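Gostlow clothes swap is back, and it's got a bigger room

21 October 2019

Good news if your wardrobe door no longer shuts — the Gostlow clothes swap is coming back in February, and it's moving out of the old reading room and into the big hall on Braden Street. I went along to the last one with a bag of jumpers and came home with a better bag of jumpers, so I'm very pleased about this!

It works the same way as before. You bring up to six things, clean and with all their buttons, and you get a token for each one. Then you have a good rummage and swap your tokens for whatever you fancy. Entry is 50p and children get in free.

The bigger hall means there'll be proper rails this time (last year we were all digging through boxes on the floor, and my knees still haven't forgiven me). The organisers are hoping for 1000 items on the day, so do have a look at the back of your cupboards. Bright colours always go first.

Coats and shoes are welcome too, but no underwear or swimwear, please. Gonura, the little repair shop by the bridge, is bringing two sewing machines and will take up a hem or mend a seam while you wait.

Sort it out on the bed first, I say.
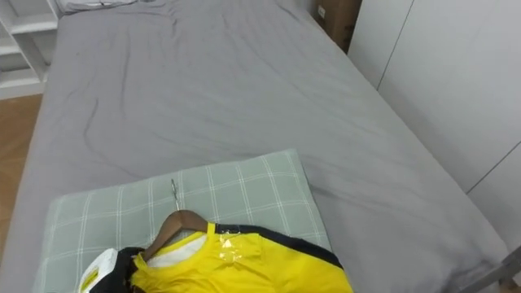
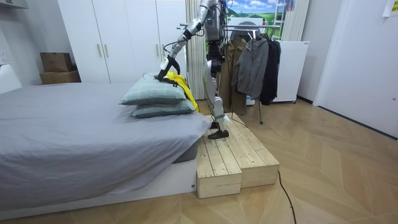
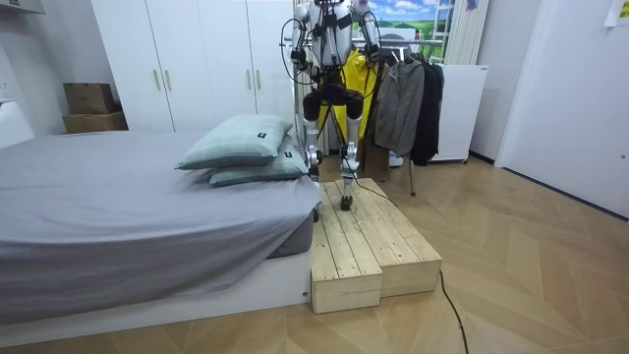
Drop-off for early bags starts the week before, at the Gebremichael bakery, any time they're open. Put your name on the bag and they'll keep your tokens behind the till. Anything left over at the end goes to the hospice shop, and the tea and cake money is going towards new curtains for the hall.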